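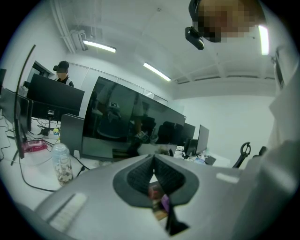 Come spend a day teaching robots with us (and get paid for it)

Hi! I'm Nele Geerts and I look after visitors and demos at Satircombe. On 8th December we're opening up our office for a hands-on demo day, and I'm looking for 12 people to come in and take part. I don't mean sit in folding chairs and watch slides. I mean pick things up, put them down again, and let us learn from how you do it.

Some background first. We collect examples of everyday hand work, and those examples go into training robot arms to do the same kind of thing. You hold a gripper in your hand, squeeze it, move something from one spot to another, and the movement gets recorded. Sandro Vitale, who runs the sessions, will show you how to hold it so your wrist doesn't complain by lunchtime (mine did, my first week!). Most people get the feel for it pretty fast, and then they get competitive, which is fun to watch.

What the day looks like

Doors open at 9:30. There's coffee, a short safety talk, and then Sandro does a demo with the gripper. After that you'll work in pairs at the desks, with a break every hour. Lunch is on us. In the afternoon Edem Gbeho plays back parts of your own recordings and shows you what a robot arm does with that kind of data, and you can ask anything you like. We wrap up at 4:30.

We ran a smaller one of these in November and the question time went so long that I've given it a full hour this time.

Who I'm looking for

Anyone over 18, really. You don't need a tech background, and I'd love to hear from folks who work with their hands: cooks, tailors, florists, people who pack boxes all day. Left-handers, please, please write to me. We never get enough of you. You should be OK with standing for part of the day and with having your hands and voice recorded. If you wear a lot of rings or a chunky bracelet, plan on taking them off.

What you get

107 dollars for the day, paid the same week, plus lunch and your bus or train fare. You'll sign a consent form when you arrive. I can email it ahead of time if you'd like to read it at home first, just ask.

Thinking about more than one day?

We're also hiring two part-time data collectors to start after the holidays, and the demo day is a great way to find out if you'd like the job. It's repetitive, I won't pretend otherwise. You might do the same little pick-up 400 times in a week. Some people find that relaxing and some people can't stand it. If you're in the first group, tell me or Sandro before you leave and we'll set up a chat.

How to sign up

Send me a few lines through the contact form on the Satircombe site with "demo day" in the subject. Tell me what you do, which hand you write with, and anything you can't eat. I'll answer everyone, even if the spots are gone, and I keep a waiting list.

Nele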